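Running short of yarn on a top-down jumper, what would you do?
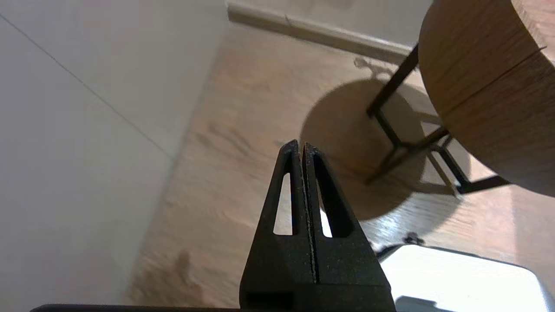
Maarja Org
Posted July 12, 2022 in Knitting and Crochet

Will I get a whole jumper out of 2,030 metres if the pattern asks for 2,237, and if I won't, which bit should I skimp on?

The pattern is the Skurnurora, the top-down one with the colourwork yoke and very long ribbed cuffs. I'm making the fourth size. My yarn is Tokesska in the dark green, bought at Kasten in Stustley when they were clearing the shelves, and they've told me on the phone that they can't get any more of that shade. I've finished the yoke, split for the sleeves and done a few inches of body. Tension is 14 stitches to 10 cm, same as the pattern, held double. I'm not very tall, if that makes a difference. I'd rather not undo the yoke as it took me ages and I'm a bit in love with it.

Sigrun Løken

You'll very likely get a jumper out of it, but do the sleeves next and leave the body till last. That's the main thing with any top-down when you're worried about yarn. Put the body stitches on a bit of spare wool, knit both sleeves to the length you want, and then go back and knit the body until you run out. A body that comes up a couple of inches short looks like a cropped jumper, which people pay good money for. A sleeve that comes up short looks like you've run out of wool!

Before you start the sleeves, weigh everything you've got left, including the half-used ball you're on and any little bits from swatching. Kitchen scales are fine as long as they do single grams. Then knit one sleeve and weigh again. Now you know what a sleeve costs you, so you can put that much aside for the second one and not touch it. Whatever is left over after that is your body and your hem rib. I always keep back a bit extra for the cast off because a stretchy one eats far more than you'd think, and I have sat there at midnight with six stitches to go and no wool, so please learn from me.

As for where to skimp, those cuffs. I've made the Skurnurora (the smaller size, in grey, for my sister) and the cuffs are enormous. They fold back on themselves, and she never folds them, so she just goes about with wool over her knuckles. If you knit them single length you'll save a decent amount. Ribbing in general uses more than plain knitting for the same length too, so a shorter hem helps as well.

The other thing is that pattern amounts are nearly always generous. The designer rounds up, and then adds some for people whose tension is a bit off. You aren't tall, so you may well want the body shorter anyway. Try it on as you go, that's the whole joy of top-down. Put it on a long bit of thread first so you don't pop the stitches off the needle, as I did in front of my mother-in-law.

woolandwhatnot

I had this with a cardigan. Just buy another green and do the cuffs in it, no one will notice.

Pellbrook_Jen

They will notice if it's nearly the same green! I'm with Sigrun on doing the sleeves first, but I do think a second colour is worth keeping up your sleeve (sorry). The trick is to go for something properly different so it looks as if you meant it. You've got a colourwork yoke, so you've already got a second colour in there. How much of that is left over? If you've a full ball or more, do both cuffs and the hem in the yoke colour and the neckband too if you can face picking it out and redoing it. Neckbands don't take long and it ties the whole thing together.

If you do go hunting for more of the green, a few places to try. Ravelry has a stash section where people list what they'd be happy to sell, and you can search by yarn and shade. Local knitting groups are good as well. Someone always has a ball of the thing you want at the bottom of a bag. I once got 200 grams of a discontinued blue from a woman two streets away from me, after I'd spent a fortnight writing to shops in other countries. Check the dye lot if you find any. If it doesn't match, use it for the ribbing only, where the change of stitch hides a lot, or alternate it with the old lot every two rows for a few inches so there isn't a hard line.

One small thing about holding it double. Is the 2,030 the length of all your balls added up, or have you already halved it? And is the pattern's number for a single strand or for the two together? I made that mistake on a blanket and frightened myself silly for a week. Have a look at the small print under the materials list, it's usually there.

Maarja Org

Thank you both! I went and looked and the pattern's number is for a single strand, and so is mine, so it's a like for like shortage, boo. But I've put the body on hold and started the first sleeve. I've got most of a ball of the cream left from the yoke, and I've decided the cuffs are going to be cream, single length, no folding. Haven't made up my mind about the neckband yet. Does anyone know if the cream tends to run when you wash it with the green? I didn't wash my swatch, I know, I know.

Sigrun Løken

It's the green that would run into the cream, if anything does. Wet a bit of the green, wrap it in white kitchen roll, squeeze it and leave it overnight. If the paper's clean you're all right. If it's got colour on it, wash the jumper in cold water on its own with a colour catcher sheet, and dry it flat on a towel straight away so the two colours aren't sitting wet on top of each other. Do the same test with the swatch while you're at it.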